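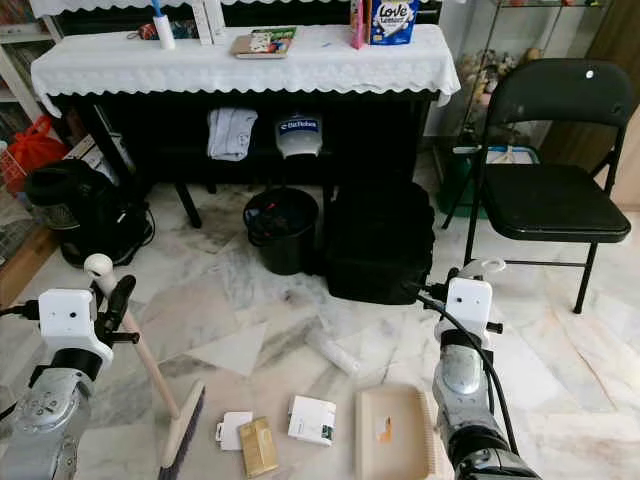

You need 600 bad falls before you get a good one, she told me, and no, the one in the parking lot didn't count.

# The Long Way Down

*Judo is a sport in which two people grab each other's clothes. What does a judo club do in a year when they can't? At Bae, in Brarnton, they fall over on their own, and write it down.*

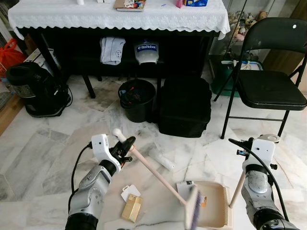 **Words by our Brarnton correspondent** | Nov 2, 2020 | Martial Arts

The word for it is *ukemi*, and it covers everything you do between losing your balance and meeting the mat. Beginners get it in the first lesson and for a good many lessons after that. You tuck your chin, you slap the mat with a flat arm, you breathe out. Then you get up and do it again on the other side, which feels like writing with the wrong hand, if writing with the wrong hand also knocked the wind out of you.

Most judo players will tell you ukemi is the foundation of the whole art. Most judo players will then skip it if the instructor is late. It is the flossing of the sport.

Bae Judo used to be no different. The club has always been known for its grips and its ground work, and for a kind of cheerful stubbornness in team matches against Hamisley, who have a bigger hall and better tracksuits. Falling was a thing you did for five minutes before the real class began. Then spring came and took the real class away.

When the club was allowed to meet again in June, it was outdoors, 2 meters apart, with no touching of any kind. The karate people were fine. They had forms to practice, long beautiful ones, and they went off to a corner of the field and looked like a travel poster. The boxers had shadows to hit. The judo club stood around in heavy jackets with nothing to hold on to.

So they fell over. Backward, sideways, forward in a roll, forward flat (the one that looks like a tree coming down and feels like it too). Grass turned out to be less forgiving than its reputation. The instructor set everyone a target of 100 falls a week, at home or in the field, and asked them to keep a record in Wotero, a training diary for your phone that was designed with runners in mind and has never quite understood what Bae wants from it. After every session it asks how far you went. Members have taken to entering their own height.

I joined in July, partly for this article and partly because I'd reached the age where people say "had a fall" instead of "fell." I had expected it to be dull. It is dull, for a week or two, and then you start to hear things. A good fall makes one sound, a flat crack like a book dropped in a library. A bad fall makes several, in the order in which your parts arrive. For most of the summer I sounded like someone moving a wardrobe.

There's no hiding in it, either. In normal practice you can blame your partner. They threw you crooked, they let go of the sleeve, they landed on you, they had a large lunch. With no partner in the picture, every lump on your hip is your own work. I saw a brown belt with shelves of medals at home stand up from a perfectly ordinary side fall, look back at the ground with real dislike, and say she'd been doing it wrong since high school.

The club's oldest member, who is 81, had no such trouble. He took up judo on retiring and was told then that he'd never be much of a thrower, a judgment he accepted and has since proved. He goes down like a rug unrolling. During the summer he became the person everyone watched, after years of being the person everyone was careful with, and he bore this well, apart from a tendency to demonstrate when no one had asked. His advice to me was to stop bracing. My advice to myself was the same, and I ignored both of us until September.
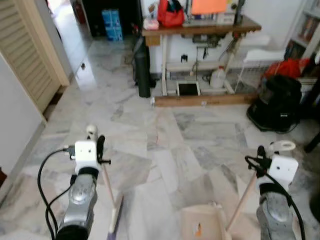

By then we were back inside, still apart, each on our own square of mat like chess pieces with bad posture. Something had changed, though. The white belts who had started that summer had never thrown anybody or been thrown. They knew no techniques you could name. But they could drop from standing, roll across a shoulder and come up facing the right way, and they did it without the little flinch that I still have and that most of the colored belts have too.

Hamisley heard about this and suggested a match. It was held by video, which is a sentence I would have enjoyed a lot less last year. Each club lined up in its own hall, a judge looked at one screen and then the other, and people fell over for points. There were marks for timing, for the arm, for the chin. The connection froze at one stage with a Hamisley green belt halfway to the floor, and he stayed there long enough for a discussion about whether it counted. Bae won, narrowly. Hamisley has asked for it not to be entered in the regular series, and the regular series, being suspended, was in no position to argue.

There are people in both clubs who find the whole thing faintly embarrassing. A sport can't live on its warm-up forever, and I've yet to meet anyone who fell in love with judo for the landing. What they miss is the grip: the moment someone's weight goes wrong and you feel it in your hands before you see it. You can't get that alone on a square of mat. I've been told about it at length by people staring at my lapels.

Still, the 100 a week stays on the wall through the winter, and the instructor says it will stay when partners come back. There was some groaning at that. I groaned along, and then went home and did twenty in the hallway, on a folded comforter, with the phone propped against the baseboard. Wotero congratulated me on my shortest run to date.

My left side is still terrible.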